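Storage and Shape Retention of Soft Hats on Small Wire Stands
Student project report, product design course

Last updated: 3rd July

1. Purpose

Soft hats lose their shape in storage. A felt or fleece hat stacked flat in a drawer takes a crease across the crown, and a brim that has been folded under for a season seldom lies level again. The project looked at whether a small open wire stand is a reasonable way to keep one soft hat on a desk or shelf, and what dimensions such a stand should have. Stands for stiff hats were left out.

The work began in April with a short survey of stands already on sale. Most shop models fall into two groups. The first has a solid head form, which holds the crown well but takes up a lot of space. The second has a single pole with a light support at the top. The second group is cheaper and easier to ship, and it is the one considered in this report.

2. Materials

The test hat is a child's bucket hat in a yellow-orange shade, with a rounded crown, a floppy brim and two light blue felt ears. It was chosen over a plain hat for the ears. They add weight and stiffness at two points on the crown, and they make it easy to tell which way the hat has been set down.

The stand has a ring base with a straight bar across it, a thin upright pole, and a small frame of rods at the top that carries the hat. It was ordered from Grustach. A second supplier, Zenunix, offered a similar item with a flat plate for a base, but the plate scratched the finish of the shelf in an early trial and the model was dropped. 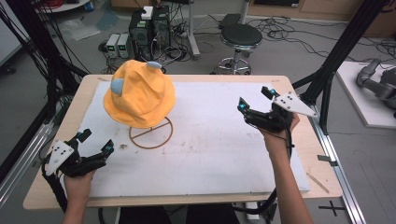
All placements were made on a white board laid over a table. The board gives a flat surface and can be wiped between sessions. Its color also makes the outline of the base easy to read from above, which matters when the position of the stand is being compared from one placement to the next.

3. Procedure

Each placement followed the same steps:

- Set the stand on the board with the ring flat.
- Open the hat from below and lower it over the top frame.
- Release the brim without pulling it straight.
- Leave the hat for 30 minutes.
- Note the height of the lowest point of the brim and any lean of the pole.

The hat was not brushed or steamed between placements. A total of 106 placements were recorded. Four were thrown out when the board was bumped, and these are not part of the count.

4. Results

The stand did not tip in any recorded placement. Lean of the pole was small and depended mostly on where the crown came to rest. When the center of the crown was over the pole, lean could not be measured with the ruler in use. When the hat was set to one side, the brim on that side dropped and the pole leaned the same way.

The brim was the less predictable part. The cloth is soft enough that the edge settles into waves, and the waves did not fall in the same places twice. The top frame controls the crown only. Past the edge of the frame, the brim hangs under its own weight.

The ears had less effect than expected. They kept their shape throughout and did not pull the crown over. They did get in the way during lowering, as a hand placed on top of the crown tends to fold one of them down.
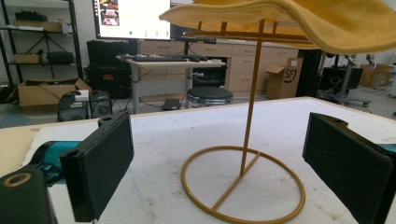
Huang, reading the draft, objected that the section says too little about the base. A ring touches the table only along its rim, so any bump in the surface will make it rock, and the crossbar does nothing for that unless it sits level with the ring. The same comment asked for one set of placements on an uneven shelf before any claim is made about tipping.

The objection is accepted. The tipping result applies to a flat board only. A further set on a slatted shelf is planned and will be added to the table in the appendix.

5. Recommendations

For a hat of this type, the top frame should be wider than the one tested, so that the start of the brim is supported as well as the crown. The ring base can stay as it is for flat surfaces. The pole should be long enough that the brim clears the table on all sides.

Related reports

Folding and Stacking Knit Caps in Shallow Drawers
Wall Hooks for Coats and Bags: Load and Spacing
Grikosholm Hallway Shelf: Assembly Notes
Cleaning Felt Trim Without Color Loss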